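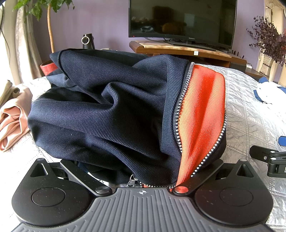 Should a zip be open or closed when a lined twill item is washed?

Closed, and with the slider pulled right up to the stop. The item is then turned so that the lining faces outwards, if the opening is large enough to allow it. Where it is not, wash it right side out with the zip closed and accept a little more wear on the face of the cloth.

The rest of this item sets out the method used at the Hirstead repair and laundry room for zipped twill goods: work trousers, soft bags, overall pockets and similar. It replaces the short note in the April newsletter, which dealt only with drying and gave the wrong setting for the spin.

Metal zips and twill

Twill has a diagonal rib. The ribs stand slightly proud of the cloth and take most of the rubbing, so a dark twill goes pale along its creases well before it wears through. An open metal zip makes this worse. The teeth have small hard edges, and in a drum they are dragged over whatever lies next to them. On navy and black cloth the result is a set of short pale lines, usually close to the opening and running in no particular direction. These cannot be washed out.

The lining suffers in a different way. A lining that has been allowed to bulge through the opening gets caught when the slider is next moved. One caught thread is enough to stop a slider. If it is forced, the thread breaks and the next one is taken up, and after a few such episodes there is a frayed strip along the inside of the tape. Bright linings show the damage early. Orange against navy is the most common pairing among the goods brought in, and it has the advantage that a trapped fold can be spotted at a glance.

Checking before the wash

Lay the item on a bed or table with the zip uppermost and open it fully. Push the lining back inside with the flat of the hand, working from the closed end of the zip towards the slider. Empty the corners. Lint gathers where the lining meets the seam, and it holds water long after the outer cloth feels dry.

Run a fingertip down both rows of teeth. A bent tooth can normally be felt as a catch on one side. Small pliers will straighten it, provided that the jaws are covered with a scrap of cloth. A missing tooth is a different matter and the zip should be replaced.

Look next at the topstitching beside the zip tape. Loose topstitching allows the tape to ripple, and a rippled tape puts a sideways load on the slider. Restitch before washing. The Tichý thread kept in the workroom is suitable for mid-weight twill - use the thicker of the two navy reels and a stitch slightly longer than the original.
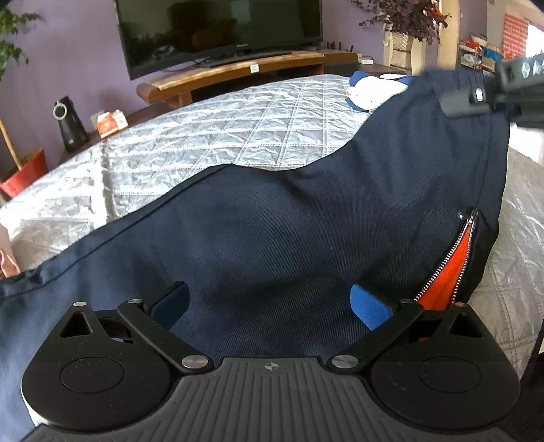
A pocket zip set on a slant needs some extra care at this stage. The tape is sewn across the grain of the cloth, so one side can stretch more than the other. Close the zip and lay the item flat without pulling it. If a bubble forms along one side of the tape, steam that side lightly from the wrong side and leave it to cool before it is moved. Do not press directly on metal teeth. A hot zip will mark a synthetic lining, and the mark is permanent.

Sliders that are stiff but otherwise sound can be treated with Jolora 912 stick. Apply it to the closed teeth, work the slider up and down several times, and wipe off the surplus with a dry cloth. It should not be used on open teeth next to a pale lining, as the wax transfers. Candle wax is an acceptable substitute. Cooking oil is not, and members are asked to stop using it on items which will later be handed in for repair.

Washing and spinning

Twill in 100 per cent cotton can be washed with other dark cottons. Keep it away from knitwear and from anything with a loose weave. A dark item with a bright lining should have a separate first wash, as the two cloths may come from different dye batches and the lining is often the less stable of the pair. Test the lining by pressing a damp white cloth against an inside seam for a minute. Any colour on the cloth means that the item is washed alone until the test comes up clean.

The correct spin for mid-weight twill in the Hirstead machines is the medium one. The April note gave 1300, which sets hard creases into the cloth and is to be used for towels only. The label inside each machine door has been corrected.

Fabric softener is left out. It makes no useful difference to twill, and it leaves a film on metal teeth.

Drying

Shake the item out as soon as the drum stops. Open the zip and pull the lining through to the outside, so that both layers dry at a similar rate. Hang trousers from the waistband and soft bags from the base seam, with the opening downwards. Airing indoors is adequate in summer. In winter the Flurkness rack should be used, with the item on the upper rails and clear of the heater.

The lining is turned back in only when the seam allowance is dry to the touch. This is the thickest part of the item and the last to dry. Deep creases in the outer cloth can be eased out by hand while there is still a trace of damp in it, pulling gently in the direction of the rib and then across it.

Folding

A firm surface gives a better fold than a bed. Where a bed is all that is available, smooth the cover first. A quilted bedspread has enough give in it to push the lower layer of cloth out of line, and a slippery one lets the whole item creep as it is folded. A folded blanket or a large tray underneath deals with both faults.

Close the zip before folding. Place the fold at least a hand's width from the teeth and keep it parallel to the zip where the shape allows. A fold made across the zip strains the tape at a single point, and the tape will keep that bend. Items with a slanted zip cannot be folded neatly in half by this rule. Fold the plain side over first, then bring the zipped side across it so that the zip lies flat on top.

Soft bags are not folded for short-term storage. Fill them loosely with clean cloth, close them and stand them upright. Light-coloured garments should not be stacked against the zipped side of a dark bag. Put a sheet of plain tissue between them, or use a separate shelf. 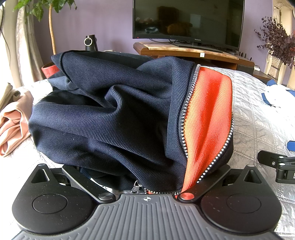
Handing in items for repair

Zipped goods are accepted at the Hirstead counter on any open day. Items must be clean, dry and empty. Leave the zip in the position in which it failed - a slider that has been forced back into place by the owner makes the fault harder to find, and it often adds a second one. If the slider has come off altogether, tie it into a corner of the item with thread.

Attach a tag stating the fault, the fibre content if known, and whether a replacement zip may be of a different colour. Silver metal zips in the common lengths are held in stock. Black and brass are ordered in from Jolora and take longer. Linings are patched from remnants, and an exact match to the original colour is not promised.

Shelf 23 is now reserved for finished zip repairs. Tags from the old system remain valid until the present book is full.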